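Why Tablecloths Stain: A Report on Household Fabrics

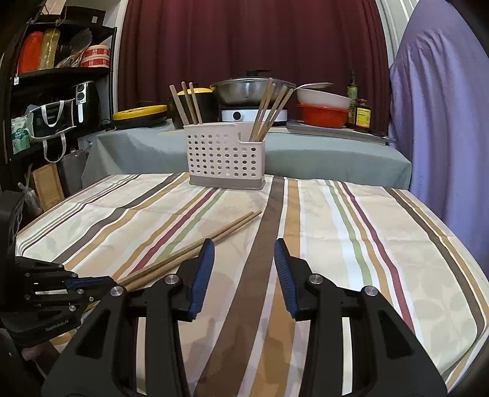 Arnano

October

For this project I spilled coffee on 14 squares of cotton from the Catterall market and washed them at four temperatures. The hottest wash did best, as my grandmother had already told me for free. Salt did nothing except season the cloth. Lemon juice helped a little — and smelled better than the lab. Two squares vanished in the Londness laundry room and are left out of the table. Next term I plan to try beet juice, if I can get the sink back.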